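Does Scoring First Matter More in Cup Games?
Match records from the Nerkville regional soccer league and the Pretorius Cup

Project report, Sports Analysis
Student: Yolandi Buthelezi
Supervisor: Panagiotis Kokkinos

1. Question

Coaches in the Nerkville league often state that the first goal counts for more in the cup than in the league. The claim is repeated in match programs and in the local paper, but no source gives a figure for it. This project tests the claim on match records from both competitions.

The league is played as a double round robin, with three points for a win and one for a draw. The Pretorius Cup is a single-game knockout. A cup game that is level after 90 minutes goes to extra time and then to penalty kicks. A team that falls behind in the cup must equalize or go out, while a team that falls behind in the league can still limit the damage to its goal difference. The two settings give different reasons to take risks, and it isn't obvious in advance which way the effect should go.

2. Data

The source is the set of referee match sheets kept by the league office. Each sheet lists the two teams, the venue, the starting lineups, substitutions, cards, and goals with the minute of each goal. The office supplied 400 sheets as scanned pages, covering both competitions.

Of these, 21 were forfeits or games abandoned before full time. Another 25 had one or more goals with no minute entered. Five were second copies of sheets already in the set. All of these were removed, which left 349 games for analysis.

Goal minutes were typed in by hand and checked twice. Stoppage-time goals were written in several ways by different referees ("45+2", "47 (1st)", or simply "45"). All were recoded to the nominal minute, 45 or 90, with a flag for stoppage time. Own goals were credited to the team that benefited. Penalty kicks taken during play were treated as normal goals, and kicks in a shootout were not counted as goals at all.

Bestero and Pirkulach each play in both competitions and each share a ground with another club. Where two clubs share a ground, the home team was taken from the sheet and not from the venue name.

3. Method

Each game was placed in one of three groups: first goal by the home team, first goal by the away team, or no goal. Games with no goal in 90 minutes were left out of the main comparison, though they are included in the overall record of results.

For the remaining games the outcome for the team scoring first was coded as win, draw, or loss at the end of 90 minutes. Extra time and shootouts were ignored at this stage. Without this step a cup game could never be a draw and the two competitions would not be comparable.

A logistic regression was then fitted with "scoring team ahead at 90 minutes" as the outcome. The predictors were competition (league or cup), venue (home or away), the minute of the first goal, and the difference in league position between the two teams before kickoff. An interaction term between competition and minute was added in a second model. Cup games against a team from outside the league had no usable position difference, so these games were run separately.
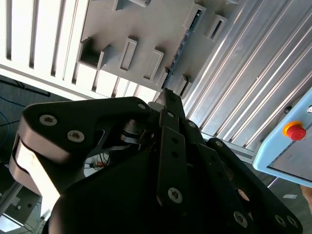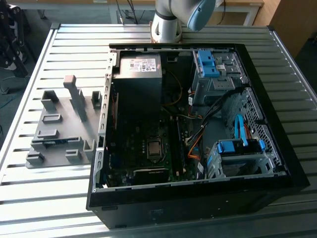 Open tower with the side panel off, on the slatted metal table. 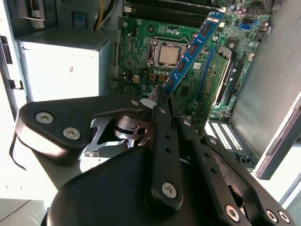
The position difference needs a comment. In the first weeks of a season the table says little about the strength of a team, and a club can be near the top after one good afternoon. For games in the first five rounds, the final position from the previous season was used instead. Promoted clubs were given the position directly above the relegation places. This is a crude choice, and Section 5 reports what happens when it is changed.

4. Results

In both competitions the team scoring first was ahead at 90 minutes in most games. The share was slightly higher in the league than in the cup, against the claim being tested. The gap was small and its confidence interval included zero.

The minute of the first goal had a clear effect. The later the first goal, the more often the scoring team held on, as would be expected from the shorter time left to reply. This held for home and away teams alike.

The interaction between competition and minute was positive but weak. In the cup, an early first goal was reversed somewhat more often than in the league, and a late one was reversed less often. One reading is that trailing cup teams commit players forward sooner, which produces equalizers when there is plenty of time and second goals against them when there is not. The match sheets carry no information on formation, so the reading can't be tested here. Substitution times give indirect support: trailing teams made their first attacking change earlier in cup games.

Position difference was the strongest predictor in every version of the model. Once it was included, the effect of venue dropped by half. Much of what looked like home advantage in the cup came from Bestero, who were drawn at home in several rounds against weaker sides.

5. Checks

Three checks were made. First, stoppage-time goals were moved to their actual minute where the sheet gave one. The results did not change in any way that affects the conclusions.

Second, promoted clubs were moved to the bottom of the table for the opening rounds. The coefficient on position difference fell slightly and the others stayed where they were.

Third, each club was removed in turn and the model refitted. Only the removal of Pirkulach made a visible difference. They came back from behind in four cup games, more than any other club, and without them the interaction term was close to zero. Section 4 should be read with this in mind.

6. Limits

The number of cup games is small compared with the number of league games — a knockout format runs out of matches quickly. Cards were recorded but not used as predictors, and a red card to the trailing team before the equalizer could matter a good deal. Weather and pitch condition are entered on some sheets only. The data also come from one region at one level of play, and the same model might give other values elsewhere.

7. Further work

The league office has older sheets in paper form, which would add enough cup games to narrow the intervals. Adding cards as a time-varying predictor would need a survival model in place of the logistic one, with the time from first goal to equalizer as the outcome. A draft of the coding sheet for this has been left with the supervisor, together with the cleaned match file and the list of excluded games.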